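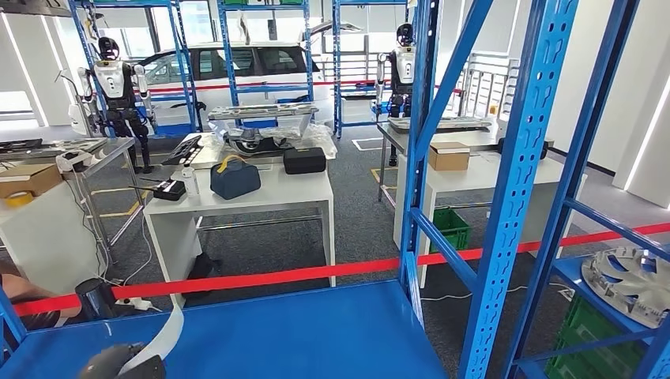

Atitz Ice Conditions Notes, data card

Maintained by Nithin Sastry and Orestis Lambrakis
Last revision: 17 February 2023

What this is

The Atitz notes are a collection of condition reports for the frozen waterfalls of the Atitz valley and its side valley, Shenoy. Each report was written by a climber on the same evening as the climb, on a paper form or by e-mail, and later typed into one table. We publish the table so that people who plan a trip, or who study how the ice forms, do not need to search through old forum threads.

The collection is small. It covers 30 lines, from easy gully climbs near the road to the long pillars under the Grovgate ridge. It is not a guidebook and it does not replace one.

Files

reports.csv – one row for each report
lines.csv – one row for each ice line, with aspect, altitude of the first belay and usual descent
weather_notes.txt – free text, copied from the hut book in Shenoy
CHANGES.txt – corrections, newest first

All files are in UTF-8. The separator is a semicolon and not a comma, as many reporters use commas in their remarks.

Columns in reports.csv

line_id: the short name of the line, the same as in lines.csv
day: date of the climb, year first
party: number of people on the rope
ice: one of thin, normal, fat, wet, fallen
anchors: what the party found at the belays, in their own words
snow_above: what the party could see of the slope above the line; empty when there was fog
grade_felt: the grade on the day in the opinion of the reporter
remarks: everything else

Please be careful with grade_felt. The same pillar can feel one full grade easier after a week of traffic, when there are hooks everywhere. We did not try to correct for this. If you need a stable grade, use the one in lines.csv.

The value "wet" means running water on the surface. Before the second season some reporters used it also for soft, plastic ice, and we could not always separate the two cases afterward. Where we asked the reporter and got an answer, the row was changed and you will find it in CHANGES.txt.

How the reports were collected

Most reports come from members of the Codine climbing club and their guests. The paper forms are in the hut, in the box beside the stove. Orestis brings them down when he goes to the village, so in a busy period a report can be up to 2 weeks late. Nithin types them and sends back a question if something is not readable.

We accept a report also when the party turned around. These reports are maybe the most useful ones, and we would like to have more of them. About 100 reports describe a retreat, usually from the first or second belay.

Known problems

The easy lines near the road have many reports and the Grovgate pillars have few. On 3 of the pillars we have only reports from a single season.

A missing report does not mean that the line was not formed. In heavy snowfall the road is closed and there are no climbers at all.

Aspect in lines.csv was read from the map. For Left Curtain it is surely wrong – the line turns behind the buttress and gets sun much earlier than the map suggests. We will correct it when somebody has taken a compass bearing from the base.

Snow observations were made from below by climbers with different experience. Do not use them to judge avalanche danger. Read the official bulletin on the morning of your climb, and look at the slope yourself.

Use

You can copy and change the data for any purpose, if you name the Atitz notes as the source. Names of reporters were removed. If you recognize your own report and want it taken out, write to Nithin with the line and the day.

Sending corrections

Write one e-mail for each correction, with the line_id in the subject. For a new line we need a sketch or a description of the approach from the last bridge, the number of pitches and the descent. New lines are added once a year, in October, before the forms go up to the hut again.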